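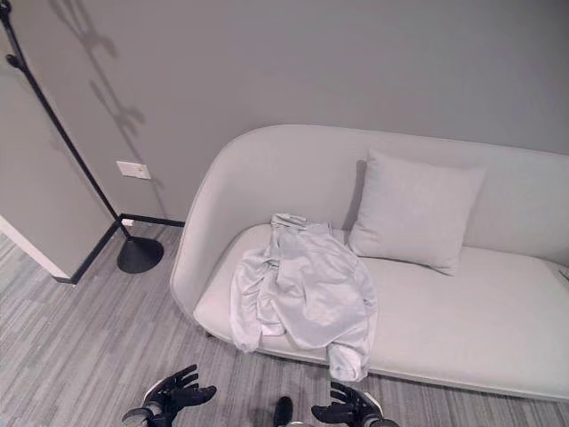
What did the project set out to compare?
Two controllers for the same pair of five-fingered hands, on one task: picking up a garment from a sofa.

The first controller, Durneo, replays a fixed grasp shape once the wrist reaches its target. The second, Lalora, closes each finger until the motor current passes a threshold, then holds. Both received the same wrist targets from the same operator. Lauri Riihimäki wrote the logging script and Urmila Kashyap ran the trials.
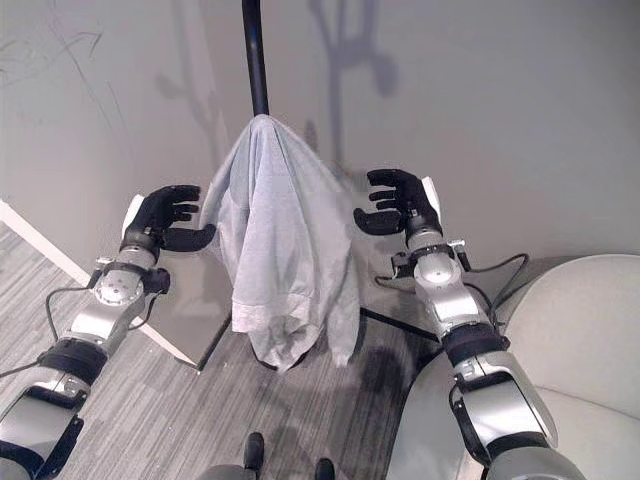 Each controller was given 25 attempts per garment. An attempt was scored as a success if the fabric left the seat and stayed in the hands for the length of the transfer. Attempts stopped by the operator were scored as failures, including those stopped for cable snags. The current threshold was set to 300 mA after a short pilot in May and was not changed again.

Durneo was the quicker of the two. Its closing time was fixed at 400 ms, and the spread between attempts was small. Its usual fault was closing above the fabric when the wrist target was too high.

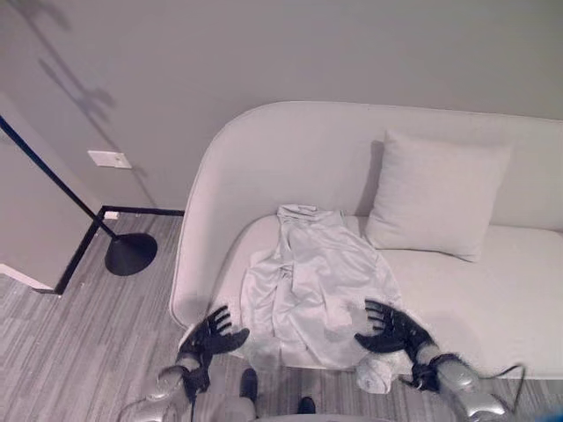 Lalora took a mean of 739 ms to close. It coped better with errors in wrist height but often stopped early when a fingertip pressed on the cushion, as the current rise was the same for cushion and cloth. Ghazal Amini suggested a separate threshold for the thumb. We did not have time to test this.

Neither controller used images from the wrist during closing. We reviewed those recordings afterwards to sort the failures by cause.
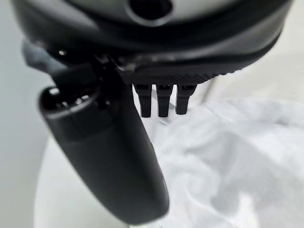 Sorting by cause was slower than expected, and Rekha Chaturvedi and Efraín Grajales repeated part of it independently. Most disagreements concerned first contact. With white cloth over a white surface, the creases were the main cue to where the fabric lay, and the housing at the top of the wrist view was too blurred to help judge distance. A tactile pad on each fingertip would give a direct contact signal, and we recommend fitting these before the thresholds are tuned again.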